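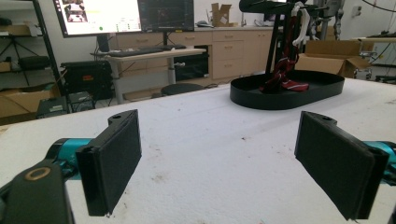

Arkov closing the Plirkville crew base - what are people doing?

Reading time: 4 minutes

gate_rat
The memo went up Monday. Arkov is closing the cabin crew base at Plirkville and moving everyone to Nurkitz. The flights stay, at least on the fall schedule, but they'll be worked by crews starting out of Nurkitz. We have 29 days to say yes to the transfer or take the exit package. The transfer payment is $1,590 before tax, one time.

I've been at this base since it opened. I rent, no kids, so I could go, but I'd like to hear what others are thinking before I sign anything. Please don't post the memo itself, it has employee numbers on it.

slowtaxi
Same base, same memo. It's more than 100 miles each way for me and there's no early bus that gets there for a 5 a.m. report. I'd need a crash pad, and $1,590 covers maybe two months of one once it's been taxed.

I'm leaning toward the package but the sheet doesn't say if unused vacation is paid out on top or folded in. Has anyone gotten an answer on that?

Tarmac_Ted2
Folded in was what they told us on the phone. Get it in writing though. The person I talked to put me on hold twice to check.

hub_and_spoke
I'll be the one to say it. The base was too small to last. You had one airplane overnighting there most of the winter and two in summer. When somebody called in sick they had to deadhead a reserve over from Nurkitz anyway, and half the time the first flight went out late because of it. I don't like how they handled it, but I'd have closed it too.

slowtaxi
They could have fixed the reserve problem by putting two reserves at Plirkville. We asked for that last September and again in the spring. It would have cost less than the hotel rooms they're about to start paying for, because whoever works that late flight in now has to sleep somewhere.

hub_and_spoke
Do you have numbers on the hotel rooms? I'm asking because I've seen that claim a few times now and it depends a lot on the contract rate. Airport hotels in a place that size will give a room away for a guaranteed block.

slowtaxi
No, I don't have the rate. I know there's one hotel within walking distance and it fills up every time there's something at the fairgrounds.

gate_rat
Let's keep it to the transfer if we can. What I want to know is seniority. The memo says "system seniority will be respected" and then the next paragraph talks about a base list. Those are two different things. At Nurkitz the bottom of the base list sits reserve for years. 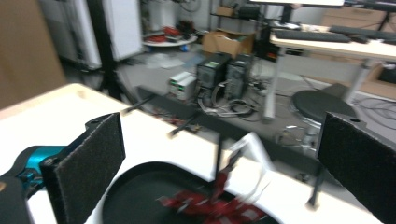 Round black tray, red item inside.

rampside_m
I'm with Marchal, so ground handling, not Arkov. We have 33 people at Plirkville and none of us got a memo. Our supervisor says the contract follows the flights and not the crew base, so nothing changes. Last time I heard that, we lost the evening shift by Christmas.

On seniority, I can tell you how it went for the mechanics when they moved. They kept their company date for pay and vacation, but bid shifts from the bottom of the new list. I'd assume the same until you see otherwise.

Tarmac_Ted2
The mechanics have a separate contract. Ours has a section on base closures and my reading is that you merge by company date. Section 14, I think. I'd have to look.

hub_and_spoke
It merges by company date only if the receiving base is growing. If Nurkitz stays at the same headcount, the company can treat you as voluntary transfers. That was argued over when the contract was signed and the wording came out vague.

Tarmac_Ted2
Then why offer a payment at all? Voluntary transfers get nothing.

hub_and_spoke
Fair point. I don't know. It may be that they want people to take it quickly before anyone files on it.

gate_rat
Emailed the base rep with both questions, seniority and vacation. If I hear back I'll put it in this thread. I'm holding off on signing until then - no benefit to being first as far as I can see.

slowtaxi
Same. And if anyone already has a crash pad near Nurkitz with an open bed, message me. I need parking and I work mostly mornings.

rampside_m
Two beds open in the place my cousin rents out, ten minutes from the employee lot. Sending you the details now.

Recent threads
Nurkitz employee lot: shuttle times after midnight
Marchal evening shift bids
Is anyone getting paid for canceled reserve days?
Arkov uniform order delays
Commuting by car in winter, what do you keep in the trunk?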